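Gripper day at Boment – visit notes, December 2024

Up at 5, train to Amside, then the shuttle bus that doesn't wait for anyone. Notes typed up on the way home so excuse the order. For those who asked on the list: yes it was worth it, no I did not get to the camera talk, it ran at the same time as the finger session and I picked fingers.

Boment have the ground floor of the old building past the canal. Concrete floor, high ceiling, coffee by the door (decent), badges handwritten. 29 of us on the list. Short welcome, safety bit, where the stop buttons are, then straight out to the benches. Liked that. Last year's visit was slides until lunch.

What I went for: we have to pick fingers for the small parts bench before May and I wanted hands on the three candidates. Stock fingers that come with the arms, the long taper from Juntunen, and the soft pad set from Brolta. All on paper fine. Paper is not much help when the part is slippery.

First stop was the two-arm table. Got there early and had it nearly to myself for a bit.
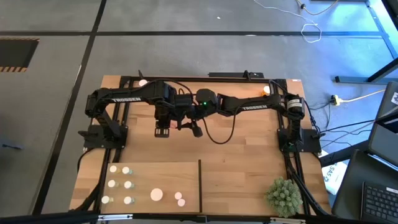 The two-arm table at Boment, small parts on the left.

Frame is black extrusion, top is butcher block. Good choice of top I think, ours is white laminate and the cameras hate it. The arms are mounted on opposite sides, so they meet over the middle, and most of the table can be used by either one. Downside – they also get in each other's way over the middle. Asked how they deal with that and the answer was slow down and plan the handoff point by hand. Same as us then.

The small white cylinders stood in a grid, three rows of two, and the job was to lift one and put it down again without knocking its neighbor. Sounds easy. The spacing is tight enough that finger thickness matters more than grip force. We ran it with all three sets.

Stock fingers: 19 clean out of 29 tries. Most misses were the outside of a finger touching the next part on the way down. Grip itself never a problem.

Juntunen long taper: 21 out of 29. Thinner at the tip so it gets in between better, but there is flex. You can see the tips spread when you squeeze hard, and then the part rotates a little. For us that's bad, we need the part upright at the end.

Brolta pads: did not finish the run. One pad came unstuck part way and the spare was in another building. Up to then it was doing well, very gentle, but I can't put a number on it and won't.

So not much between the first two. Two extra parts is not a lot to pay for. And there's the price, the Juntunen set was quoted to me at 1,155 a pair, before shipping. Need to check if that includes the adapter, I wrote "adapter??" in my notebook and did not write down the answer. Will email them.

Balls were the second job. Small round things, roll away if you so much as breath on the table. Here the flat stock fingers were worst, they push the ball ahead unless you come down dead center. Taper a bit better. I'd like to try a shallow groove cut into the finger face, somebody had a drawing of one and I forgot to take a copy. If you were there and it was yours, please send.

Lunch. Sandwiches, fine. Queue long.

Afternoon was wrist cameras, the part I knew least about. Main question is how much of the fingers you want in the view. We mount ours high and see hardly any finger, and then we lose the last bit of the approach completely. At Boment they go the other way, fingers big and low in the picture, and you drive the gap onto the part.

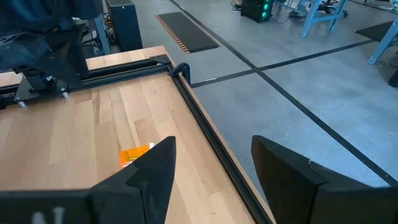

Took me a few goes to get used to it, after that I was faster than I am on our own setup. Two things against. The fingers hide anything low down near the tips, so with a small part you come in from a bit further back and trust the line. And the background comes along with the view: floor, cables, table legs, anything with a light on it. They don't mask it. I asked if it upsets the vision side and got two different answers from two different people, so take your pick.

Pointed tips help a lot with that kind of view by the way. You aim with the points. With square ended fingers I think I'd be guessing left and right. That may be a better argument for a tapered shape than the pick numbers from the morning, and it doesn't have to be the expensive one – you could print something close and see.

Controllers: only a quick look. Leader arm by hand vs. a game type controller. By hand wins for anything with a twist in it, the other is okay for straight up and down and much less tiring. My shoulder agrees. Would have liked a go at the foot pedal for open/close but there was a line and the shuttle was leaving.

Odds and ends before I forget:

Cable routing along the arms is neater than ours but there's still slack at the wrist. You want some there, ours is too short and pulls on the last joint.

Bring your own parts next time. I had ours in my bag and didn't take them out until 3, silly.

Swap time between finger sets, four screws, under two minutes if you have the right key. Brolta uses a different key. Of course.

Ask about wear. Stock fingers on the table had been on since May and they seemed happy with them. No idea how many hours that is.

Where that leaves us: stock fingers stay on for now. I'll ask Brolta for a new pad set and whatever glue they think is right, and run the same 29 tries at home so we have somthing to compare. Camera mount gets moved down on our left arm first. If it's no good we move it back.

Next open day in May, same place. Sign up early, and eat before you go.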